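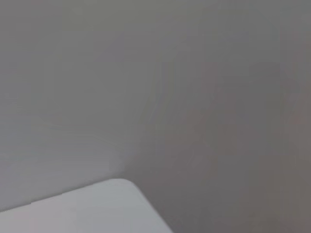
Chapter 7
Input Gestures and System Navigation on Mobile Devices

7.1 Introduction

A phone operating system must divide touch input between two consumers. The first is the application in the foreground, which expects to receive every tap and swipe that falls inside its window. The second is the system itself, which needs a way for the user to leave the application, return to the previous screen, or switch to another task. Chapter 6 treated the touch panel as a source of coordinates and timestamps. This chapter treats the problem of deciding who receives them.

Early phones avoided the problem by using physical keys. A key press arrives on its own line and cannot be confused with a swipe. When the keys were replaced by an on-screen navigation bar, the system reserved a strip of the display and routed all touches in that strip to itself. The cost was screen area. Gesture navigation removes most of the strip and returns the area to the application, but the two consumers now compete for the same touches.

7.2 Terms Used in This Chapter

Touch event: a single report from the panel, containing a pointer number, a position, and a time.

Gesture: a sequence of touch events that begins when a pointer goes down and ends when the last pointer goes up or the sequence is canceled.

Edge zone: a region along the border of the display in which the system may claim a gesture.

Claim: the act by which one consumer takes exclusive ownership of a gesture. After a claim, the other consumer receives a cancel event and must discard any partial result.

Slop: the distance a pointer may travel before a touch is no longer treated as a tap.

7.3 The Arbitration Problem

Consider a drawing application with a tool drawer that opens from the left edge. The system uses a swipe from the same edge to mean "back." When a pointer goes down in the edge zone, neither meaning can be ruled out. The system can claim the gesture at once, in which case the drawer never opens by swipe. It can wait until the pointer has moved past the slop distance and then judge by direction. Or it can let the application declare an exclusion region in which no claim will be made.

Each method has a measurable cost. Immediate claiming produces false back actions. Waiting adds delay to the first visible response. Exclusion regions can trap the user if an application declares the whole edge, so systems that offer them also set a limit on their height.

Peñalver and Petek compared the first two methods on the Pludier test launcher. Their log holds 1,693 edge gestures, recorded from 49 participants. Delayed claiming reduced false back actions but added 90 milliseconds to the median response time. The full results are discussed in Section 7.6.

7.4 Organization of the Chapter

Section 7.5 describes the event pipeline from the panel driver to the window manager. Section 7.6 covers claim timing. Section 7.7 covers exclusion regions and their limits. Section 7.8 deals with accessibility services, which add a third consumer and change the order in which events are delivered. The exercises at the end use the Histska event recorder, and the setup procedure is given in Appendix C.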